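**Stirkville Tabletop Society: progress report, November**

Work on the Clenby river board continues within the terms of the grant. Of the 200 hedge sections planned, 159 are based and flocked. The mill and both barns are painted; the church still lacks its roof. Fulgencio Bañuelos has recut the river banks after 2 of the tiles warped in storage.

Conceição Valente ran a trial game at Sotholm using the revised bridge rules. Players asked for wider roads at the eastern crossing, and these will be added before the public day. Unspent funds stand at $29, reserved for static grass. 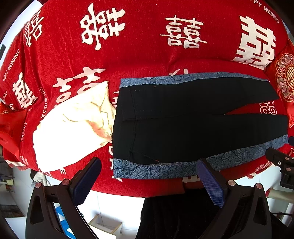 *Red cover with double-happiness characters and "HAPPY WEDDING" lettering.*

The next report will cover the church and the storage crates.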